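Startseite | Themen | Technik | Arbeit und Beruf | Lexikon | Spiele

Seite drucken | Artikel per E-Mail senden

Nimmt der Roboter den Menschen die Arbeit weg?

30. März 2024

Auf Plakaten sehen Roboter immer freundlich aus. Sie sind blitzblank, und neben ihnen steht ein Mensch, der lächelt. Wenn eine Firma sagt, dass mit Robotern alles leichter wird, darf man aber ruhig nachfragen: leichter für wen?

Wir haben bei Hadico nachgefragt. Die Firma baut Abdeckungen für Maschinen, also Platten mit einem Rahmen darum. Dort arbeiten 142 Menschen. Seit dem vergangenen Mai stehen in einer der Hallen auch Roboterarme. Das Programm, das sie steuert, heißt Curnum.

Lahcen Tazi kennt die Halle noch ohne Roboter. Er hat im Jahr 2000 bei Hadico angefangen. Früher hat er die Platten selbst aus dem Stapel gehoben, in den Rahmen gelegt und festgeklemmt. Abends taten ihm die Schultern weh. Das Heben macht jetzt ein Roboterarm. "Meinen Schultern geht es besser", sagt er. "Aber ich stehe jetzt viel herum und warte, bis etwas klemmt. Das macht auch müde, nur anders."

In der Werbung kommt dieses Warten nicht vor. Dort heißt es, der Mensch habe nun Zeit für "spannendere Aufgaben". Herr Tazi hat uns seine neuen Aufgaben gezeigt. Er schaut auf einen Bildschirm. Er drückt eine Taste, wenn eine Lampe gelb wird. Er holt neue Platten. Ob das spannender ist, könnt ihr selbst überlegen.

Wie greift so ein Roboter überhaupt zu? Viele Roboterarme haben vorne einen Greifer mit zwei Fingern. Die Finger gehen auf und zu, ein bisschen wie eine Grillzange. Eine Hand mit fünf Fingern kann viel mehr: drehen, tasten, kitzeln, einen Knoten machen. Für eine Platte oder eine Schiene aus Aluminium reichen zwei Finger aber oft aus. Schwierig wird es, wenn ein Teil ein wenig anders liegt als sonst. Ein Mensch merkt das sofort und schiebt es zurecht. Der Roboter braucht dafür Kameras oder Sensoren und ein Programm, das mit ihren Daten etwas anfangen kann.
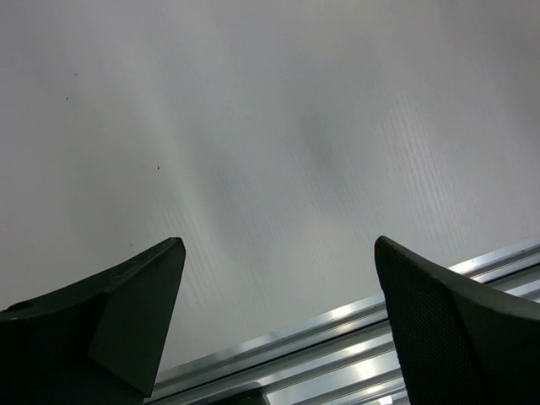 Warum stellt eine Firma überhaupt Roboter auf?

Meistens, weil sie in der gleichen Zeit mehr herstellen oder Geld sparen will. Manche Arbeiten sind auch so schwer oder gefährlich, dass es gut ist, wenn kein Mensch sie machen muss. Oft kommen mehrere Gründe zusammen, und in der Werbung steht dann nur der schönste.

Bei Hadico schafft die Halle heute 174 Rahmen in einer Schicht. Das hat uns Ayman Abdel Rahman erzählt. Er plant dort die Arbeit und findet die Roboter gut. Entlassen worden sei niemand, sagt er. Das stimmt, Herr Tazi sagt es auch. Trotzdem hat sich etwas geändert: 17 Leute arbeiten nun in einer anderen Abteilung als vorher. Einige wollten das gern. Andere wurden nur gefragt, ob sie lieber früh oder spät anfangen möchten. Und wenn jemand in Rente geht, wird der Platz nicht immer neu besetzt. So können Arbeitsplätze auch ganz leise verschwinden.

Was ist mit den neuen Berufen? Die gibt es wirklich. Jemand muss die Roboter einstellen, reparieren und überwachen. Bei Hadico kommen dafür Fachleute von der Firma Atis ins Haus. Herr Tazi hätte das gern selbst gelernt. Ein Kurs wurde ihm versprochen, bis jetzt hat er noch keinen bekommen. Herr Abdel Rahman sagt, der Kurs sei geplant. Wann er beginnt, konnte er uns nicht sagen.

In der Tischlerei El Idrissi, ein paar Straßen weiter, gibt es keinen Roboter. Dort sieht fast jedes Möbelstück anders aus, und man müsste die Maschine ständig umstellen. Es lohnt sich also nicht überall.

Fragen, die ihr bei einem Betriebsbesuch stellen könnt:

- Wer hat entschieden, dass der Roboter kommt?
- Wurden die Leute gefragt, die vorher die Arbeit gemacht haben?
- Was passiert, wenn er stehen bleibt?
- Wer bekommt das Geld, das gespart wird?

Bei der letzten Frage hat Herr Abdel Rahman lange nachgedacht. Dann sagte er, das müsse man die Geschäftsleitung fragen. Wir haben ihr geschrieben und warten noch auf eine Antwort.

Seite drucken | Artikel per E-Mail senden

Kontakt | Impressum | © Alle Rechte vorbehalten | Nach oben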